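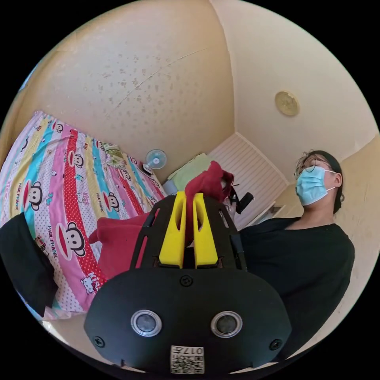 Attachment 1, bedroom 2: striped fitted sheet, dark red cloth, green patterned pillow at the wall end.

Ticket 193
Site: Bendbridge furnished rentals
Category: Linen / bedding
Opened by: Keisha Lindgren
Assigned to: Satish Kaushik
Opened: April 24, 2025
Status: Closed, follow-up in July

Problem as reported
The fitted sheet in bedroom 2 will not stay on the mattress. It is the striped one with the Paul Frank monkeys. The corners on the wall side pop off within a night or two, and the sheet works its way toward the middle. Guests have mentioned it twice. I also found the dark red cloth mixed in with the bed linen again. It is on the housekeeping list as a dusting cloth and should not be washed with the sheets.

Keisha

Reply, Satish Kaushik
Which mattress is on that bed now? My list still has the old Hulto, and that one was swapped out over the winter. Also, is there a topper?

Reply, Keisha Lindgren
The mattress is a Ghumman. No topper, just the cotton protector. I measured it at 10 inches deep with the protector on. The sheet's care tag is too faded to read a pocket depth.

Reply, Satish Kaushik
The old mattress was 2 inches thinner, so the sheet is probably short in the pocket. Please try the following before we buy anything:

1. Take the sheet off and check the elastic at all four corners.
2. Pull the bed away from the wall.
3. Fit the wall side first, then the open side.
4. Tuck the extra fabric under the mattress before pushing the bed back.
5. Leave it made up for two nights and report.

For the red cloth, wash it separately in cold. That dye can run, and the sheet has a lot of white in it.

Update, Keisha Lindgren
Elastic is fine at three corners. The fourth is stretched out and has no pull left. Fitted the wall side first as you said. It held the first night and that same corner came off on the second. Red cloth washed by itself on cold, and the water came out pink. It goes in the cleaning caddy from now on.

Update, Satish Kaushik
Approved a set of Gusus sheet straps, $20, on the supplies account. Clip them across the corners underneath, with the short strap on the bad one. No need to replace the sheet yet.

Update, Keisha Lindgren
Straps on. Four nights with guests in the room and all corners still down. The pillow is not part of this ticket. It has its own cover and fits fine.

Resolution
Sheet kept in use with straps. Replace the elastic or the sheet at the July linen check. Red cloth moved off the bedding list.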